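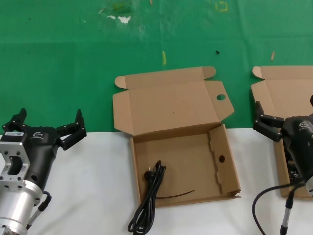

图片来源：Zerier包装改进项目组

Jakura纸盒装配与现场整理项目
中期进展报告，致Doolan资助办公室

一、先说进度

申请书里写的目标，是在项目期内完成1000套Jakura纸盒的成型、装线和合盖，并形成一份可以交给其他场地照着用的操作规程。截至五月底，按我们自己的验收口径，合格的有171套。规程写到第四稿，还没有哪一稿让我们觉得可以拿出去。

上一份简报用了“稳步推进”这个说法，本报告收回。按目前的速度，原定目标完不成，除非验收口径放松，而放松口径正是我们最不愿意做的事。申请阶段估算产能时，参照的是供应商演示的成型速度。演示时纸板是新开包的，折痕清楚，盒子里什么也不装。这几个条件我们在日常作业里很少同时碰到。

贵办在上次回函中问，为什么“把一根电源线放进纸盒”需要单独立项。这个问题提得有道理，项目组里也有人一直这么问。下面尽量如实回答，但不保证答案能让人满意。

二、纸盒本身

Jakura盒是棕色瓦楞纸板的一体式结构，盒盖与盒身相连，盖子前端有圆角插舌，插舌上冲了一个圆孔，两侧另有小防尘翼。内侧翻板上有缺口和圆孔。供应商的说法是，这些缺口和圆孔能让盒子“自锁”，不用胶带。

我们的意见是，自锁要看批次。第一批到货的纸板折痕偏浅，侧翼折起来以后会慢慢弹回去，合盖的时候插舌顶在翼片上，要退出来重插。第二批好一些，但插舌根部偏硬，反复开合几次后纸面起毛。供应商对两批货的差异没有书面解释，只在电话里说是仓储湿度造成的。我们没有条件验证这个说法，暂时也不打算采信。

插舌上的圆孔到底做什么用，图纸上没有标。有人认为是方便手指勾开，有人认为是挂绳用的，供应商前后给过两种答复。规程第四稿里干脆没有提它。

作业时两只盒子并排放在白色台面上，盒盖一律向后翻平，搭在后面的绿色铺面上，这一点从第二稿起就固定下来了。盖子翻平以后不容易自己扣回来，代价是占地方，后方铺面每天被纸板边来回蹭。铺面上已经有不少磨痕和污渍，靠上的部分还有发白的磨损。耐磨指标当初是按产品说明书抄进申请书的，现在看来抄得太轻率。

三、电源线

申请书里关于装线的描述只有一句话：“将线缆整齐置入盒内。”写这句话的时候，大概没人想过“整齐”怎么验收。

黑色电源线按圈收拢，插头留在上端，放进盒子左前侧，这是现行做法。实际情况是，线圈会松，会有一段搭到盒子前沿外面，线尾则斜着伸过盒底，往右边跑。本报告开头的照片里就是这个样子，一部分线搭在前沿上，落到了白色台面这边。按第三稿规程，这种状态不算装好，必须在合盖前收回来。按供应商的演示标准，盖子能压下去就算数。两种口径下的合格数相差很大，我们报的171套用的是前一种。

为什么坚持严的那一种？盖子硬压下去，线会卡在前壁和盖板之间，盒子外观看着平整，到了接收方手里，一开盖线就弹出来，前沿的瓦楞也压塌了。我们在内部搬运测试里见过好几次。如果最后交付的是一批外表合格的盒子，那这个项目做不做没有多大区别。

有人提议给线圈加扎带，也有人提议在盒底加一道隔板。扎带方案试过，线圈确实听话，但多出一道工序，还多出一种耗材，装线时间明显变长。隔板方案需要改纸板刀模，供应商报价偏高，我们没有同意。目前倾向于先把绕圈直径定死，看看能不能在不加东西的前提下解决问题。对这个办法，项目组内部的信心也很一般。

四、工位整洁：与申请书承诺的差距

申请书第三部分承诺“建立并保持标准化的整洁工位”。建立这一项勉强做到了。绿色铺面用夹子固定在台边，中间标了淡黄色的矩形框，作为放置基准。保持这一项没有做到。

压平的纸板常常直接留在近侧，左右各一块，翘着圆角的折舌，谁下一步要用台面谁再挪开。铺面上有碎屑，有一条斜着的细黄条，还有短短的浅棕色小棍和一粒很小的黑色东西。左侧那一团深绿色的痕迹，旁边带着一小片白色碎屑，在不同的检查记录里有时写成碎屑，有时写成污渍，记录的人各执一词，至今没有统一。台面以外更难看一些：地上有敞着口的纸箱，里面的白色东西冒在外面，旁边是散开的纸板片和揉成一堆的透明塑料袋，前面的地上散着纸张和卡片。
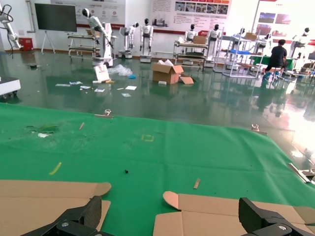 五、对整理制度的检讨

制度是有的，张贴过，也培训过。上半年的检查表几乎每一张都打了勾，勾得太齐，我们反而不放心。后来把检查表与同期的现场照片放在一起对照，发现“台面无杂物”一栏打勾的标准因人而异。有人认为小碎屑不算杂物，有人认为只要黄框里面干净就行，也有人根本没把地面算进工位范围。

这张表原样用下去没有意义。现行修改如下，已在试用：

台面一栏拆成两项，黄框以内为一项，黄框以外到铺面边缘为另一项，分别填写。

地面单列，范围从台脚到对面设备前沿，纸张、卡片、塑料袋、纸板片都算。

未成型的纸板不再允许平放在铺面上过夜，收回到侧架。

敞口的包装箱要么合上，要么撤走，不得长期停放在走道中间。

填表的人与当班作业的人不能是同一个。

最后一条引起的抱怨最多，理由是人手不够。理由成立，但我们仍然保留这一条。

还有一件事需要说明。整洁与合格率之间究竟有没有关系，目前拿不出可靠的证据。申请书曾写过整洁工位将“显著提升”装配质量，这句话当时没有数据支撑，现在依然没有。我们倾向于相信杂物会妨碍纸板放平，小棍垫在纸板底下，折线就可能走偏，不过这只是经验判断，请贵办不要把它当作阶段成果引用。

六、费用

本期从现场改善科目支出2757元，主要是更换夹具、补购铺面材料和一批收纳架。铺面材料买回来还没有换上。旧铺面磨损虽然明显，黄色标框已经很淡，但尚能辨认，我们想等新检查表跑过一个完整周期再换，免得新旧条件混在一起，说不清是什么起了作用。

纸板科目的开支低于预算。这不值得高兴，支出少是进度慢的另一种写法。如果贵办按预算执行率来评价项目，请把这一科目单独看。

供应商主动提出可以追加一批改良纸板，价格优惠，条件是我们在结项材料里使用他们的产品名称和宣传图片。我们没有接受。改良的具体内容对方只给了半页说明，没有测试数据。

收纳架的效果也要打个折扣。架子到位以后，纸板确实有地方去了，可地上的情况变化不大。绿色地坪反光很强，靠右一侧亮得发白，浅色的纸片和卡片散在上面，从台前一眼看过去并不显眼，要走近了才知道该捡。那块白色的板子斜立在地上，塑料袋和一件蓝色小物件就在它附近，大家绕着走，久了便默认它们属于那里。纸板箱前面还有一个白色的小东西，两次检查都写了“待清理”，第三次的表上这一行空着。 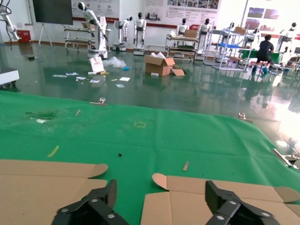
七、下一阶段的安排

我们建议把目标改成两部分，请贵办审议。

第一部分，数量目标下调，具体数字等绕圈直径固定之后再报。现在给出任何数字都只能是猜的，前一次猜的结果贵办已经看到了。1000套这个数，我们不主张在修订版里继续出现。

第二部分，把规程本身作为主要交付物。第四稿现有17页，太长，其中相当一部分在讲纸盒有毛病时怎么补救。这些内容应当转成对供应商的验收要求，留在操作规程里等于替对方兜底。下一稿准备把折痕深度、插舌尺寸和翼片回弹写进来料检验，来料不过关就不上台。

同时要做的还有几件小事。深绿色的那块痕迹要弄清楚是什么，能清掉就清掉，清不掉就在检查表上统一写法。黄框要重描。放纸张和卡片的地方至今没有指定，需要定一个，否则地面一栏填多少次都是同样的结果。

八、需要贵办答复的事项

验收口径。如果贵办认为盖子能合上即可算合格，请书面告知，我们会照办，并在报告里注明这是资助方的意见。没有书面意见之前，我们继续按线缆不得越出盒沿的标准统计。

现场走访。上次约定的走访改期后一直没有定下来。我们希望来访前不做专门布置，贵办看到什么就是什么。以往凡是提前通知的检查，当天的台面都很干净，过后没多久又恢复原样，这样的走访对双方都没有用处。

科目调剂。申请将纸板科目的部分结余转作来料检验用具，明细另附。若不同意，检验将继续靠手感和目测，两批纸板之间的差异到底有多大，也就仍然只能听供应商的。

Zerier包装改进项目组
六月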